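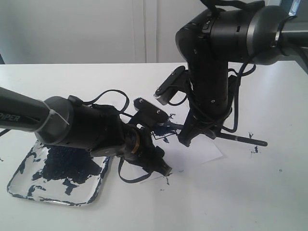

Two arms, one brush and plenty of blue at the painting table.

Datasets > Enero > brallach-open-day > README

Enero Open Day Painting Set

What this is

Recordings from the painting table at the Brallach open day, held in January in the ground-floor workshop. Visitors came in, picked a mark they wanted to see on paper (a line, a corner, a dab, a big happy blotch) and one of us drove the arms to make it. We kept everything we recorded, good and bad, and this folder is the result.

There are 489 episodes, made up of 3,893 separate strokes. An episode starts when a new sheet goes down and ends when the operator lets go of the controls. A stroke is any stretch where the operator pressed the "paint" pedal, which is a generous definition, and you will find strokes in which the bristles never got near the paper. Please don't write in about those, they're flagged!

We had a lovely time making it. Paint is a brilliant thing to give a robot. It shows you every wobble, and you can read a whole session off the tabletop afterwards.

The table

White top, a shallow tray of dark blue paint, white paper. The two arms work from different sides: one reaches in low from the left, over the tray, and the other comes down from a metal bar above the table on the right. Each has a small camera on it that moves with the arm, looking towards the paper. The brush is a long thin black one and it lives in the right gripper for most of the set.

The paper is not taped down. It drifts and turns as the brush drags on it, so never assume it sits square to the table. We thought about fixing it, tried it with tape for the first few sheets, and found that people enjoyed watching the arms cope with a sheet at a silly angle. We enjoyed it too. The taped sheets are in the folder called early.

How the day ran

Doors opened at 10 in the morning and the last sheet came off just before 5. Each visitor got a short go at choosing, then a turn at the controls if they fancied it. Of the people who came to the table, 74 agreed to have their driving included, and only their episodes and ours are here. Anyone who preferred just to watch was left out of the recordings completely.

Christodoulou, our control program, ran all day and needed restarting once, at lunchtime. The clock jumps at that point. If you sort by timestamp alone, the first batch after lunch will land in the wrong place, so sort by episode number.

What's in the folder

episodes/ one folder per episode, with joint positions for both arms, gripper opening, pedal state and video from the two arm cameras
early/ the taped sheets, same layout
sheets/ flat scans of the finished papers, done once they had dried overnight
notes.txt what the operator typed between sheets, spelling untouched
wurach_split.csv the train and test split used by the Wurach group in their stroke-matching work

Joint positions are in radians. Gripper opening is in millimetres. Times are in seconds from the start of the episode.

Things to know before you use it

12 episodes have no scan, as the sheets stuck together in the pile. They are listed at the bottom of notes.txt.

There is only one colour. We had yellow ready, but every visitor asked for blue after seeing the first sheet, and by mid-afternoon we had stopped offering.

Paint gets on the table. Little splatters build up away from the paper over a session and are wiped off whenever somebody remembers, so don't use the tabletop as a clean background. A model trained to look for blue will happily find it out by the brush handle.

Loading is the hardest bit of the job by a long way. A brush with too much paint gives a blotch wherever it first touches, and some operators then carry on and draw a fine line straight through it. We love those sheets. They're tagged blot_then_line, and if you only look at one tag, make it that one.

Cables swing. The loops beside the hanging arm move when the arm does and can drift into view of a camera. We left those frames in.

Good uses, less good uses

Fine for learning from people who are new to driving arms, for brush contact, and for guessing the finished sheet from the motion. Poor for anything needing exact paint amounts, as we never weighed the tray.

Changes

v2 fixed swapped left and right labels in the afternoon episodes
v1 first upload

Questions and sheets of your own go to the Enero issue page. If you build a painting table, please send us the scans.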